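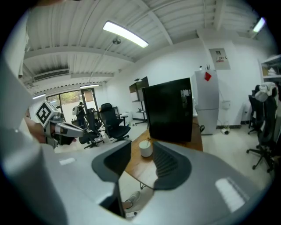 According to Vittoria Ferraro, a single-room office is best defined by its circulation: every piece of furniture is reached from the same open floor, and whatever rolls will end up in it. Other writers define the type by area, with 200 square meters as the usual upper limit.

A single-room office is a workplace in which desks, storage, meeting space and refreshments share one undivided room. It is common in converted shops and light industrial units, where the street door opens straight onto the work area. The Iledeck survey of small workplaces recorded 619 such rooms, most of them on the ground floor.

Seating

Task chairs on five-star caster bases are the standard seat. Mesh backs are widely used, with or without a headrest. Chairs not in use are kept in a row along one side, or left near the desk they serve. Hard casters suit carpet; soft-tread casters are specified for tile and wood.

Refreshment point

Where there is no kitchen, a compact refrigerator takes its place. Models in this class are made for freestanding use and may be set on the floor, on a low cabinet or on a table able to carry the loaded weight. An empty unit commonly weighs some 25 kilograms – more than many folding tables are rated to hold at a single point. Clearance is left at the rear and sides for ventilation, and the door swing is checked against nearby seating. Cups and spoons are kept within reach.
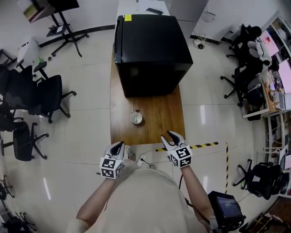 Display and storage

Televisions used for meetings are often mounted on rolling stands, which allow one screen to serve several parts of the room. The Flonik type has a single column and a small shelf; the Sanna type has two columns and a lower crossbar. Both need a wheelbase deep enough to resist tipping. Closed cabinets hold paper and supplies, while open metal shelving is used for boxes and equipment.

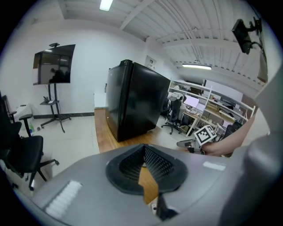
Compact refrigerator and television on a rolling stand, with metal shelving in the background.

Lighting and ceiling

Fluorescent fixtures are mounted directly or suspended on thin wires. Under ribbed metal ceilings the fixtures are generally aligned with the beams. Velach layouts place the first row 11 feet from the entrance glazing, where daylight begins to fall off.

See also: Compact refrigerator; Office chair; Open plan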